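Force baseline vs. vision-only policy for seating a module: is my comparison fair?
Posted in Robot Learning, September

We are training a policy to take a small circuit board module from a printed fixture and seat it in an open desktop tower. Training set is 376 teleoperated demonstrations, one operator. The vision-only policy fails 14 percent of trials on final seating. The version with wrist force as an added input fails 7 percent. Same network otherwise.
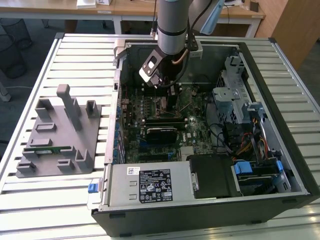
The tower stays on its side for every trial and the start pose of the arm is randomized. My concern is that both policies were tested on the same tower they were trained on. Is the difference worth reporting?

minja_lab

Dolores Boateng
Report it, with the number of trials per condition and a confidence interval. You give percentages and no trial count. At 100 trials each, 14 against 7 does not separate. At 800 each it does. Also interleave the two policies in one session. If you ran all of one on Friday and the other the week after, lighting and fixture drift are mixed into your result.

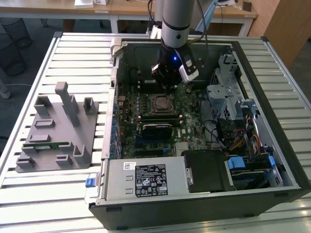 For the single tower problem, shift the case by a known offset between blocks and log it. That tests position only, so say so in the paper. A second motherboard layout would be a separate experiment. I would also split failures into missed grasp, misalignment and incomplete insertion, as force should only help with the last two.

nollska
same thing here, force helped until we changed the gripper fingers. re-zero the sensor before every trial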